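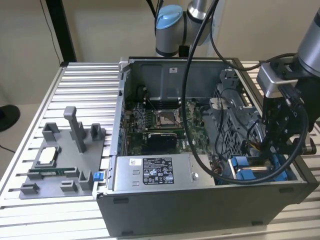 # Swapping memory in an old office tower

This covers the older style of desktop tower that offices turn over by the pallet: green board, clips for the expansion slots, plastic carriers for the drives. I wrote it for the people who help at the Hernon refurbishing bench, but the steps are the same at a kitchen table.

Allow half an hour the first time. After that it takes six minutes, most of it spent on the side panel and the power lead.

## What you need

- The replacement memory, two modules if the board wants a matched pair
- A Phillips screwdriver, if the side panel is screwed on
- A torch
- A soft brush or a can of compressed air
- Somewhere to put the old modules where they won't get mixed up with the new ones

An anti-static wrist strap is good to have. If you don't own one, touch bare metal on the case before you handle any part, and do it again each time you come back to the bench.

## Check the type first

Memory from one generation won't fit a slot made for another. The notch in the gold edge sits in a different spot, and pushing harder will crack something. Read the label on the module that's already in there, or look up the board's model number. Laptop modules are shorter and no use in a tower.

Malachy keeps a spreadsheet of every tower that has come through, now up to 2,723 lines, and it's worth searching before you order anything. Look under the case model and not the sticker the previous owner put on it.

## Opening up

1. Shut the computer down properly. Sleep is not off.
2. Switch off at the wall and unplug the power lead, then the monitor, network and everything else.
3. Hold the power button in for a few seconds to drain what's left.
4. Lay the tower on its side with the removable panel facing up. Working on an upright tower puts sideways force on the slots.
5. Take off the panel and lean it somewhere it won't be kicked.

Brush out the dust now, before any slot is empty. Hold fan blades still with a finger if you're using compressed air.

## Finding the slots

The memory slots are the long, narrow ones near the processor socket. Don't confuse them with the expansion slots, which line up with the openings at the back of the case and hold things like the graphics card. If a cable is draped over the memory, move it aside gently - unplug it only if you must, and take a photo first.

## Taking the old module out

Press down on the latches at the ends of the slot. The module should pop up a few millimetres. Some boards have a latch at one end only, so look before you press. Lift the module straight out by its edges and keep your fingers off the gold contacts.

If it won't move, check that both latches are fully open. On some layouts the graphics card blocks one of them and has to come out first.

## Putting the new one in

1. Open the latches all the way.
2. Line up the notch with the ridge in the slot. If they don't match, turn the module end for end.
3. Set it in upright and press evenly on both ends with your thumbs. It takes more force than most people expect.
4. The latches should click closed by themselves. If one doesn't, lift the module out and start again.

For a matched pair, use slots of the same colour if the board has coloured slots. Otherwise follow the manual.

## Testing

Leave the panel off for now. Connect power, keyboard and monitor, keep your hands out of the case, and start it up. Go into the setup screen and check that the full amount of memory is listed.

Beeping with no picture nearly always means a module isn't seated. Unplug, wait, and refit it. If that doesn't help, try one module at a time in the first slot.

Run a full memory test before the tower goes on the finished shelf. Britta likes two clean passes written on the job card, with your initials.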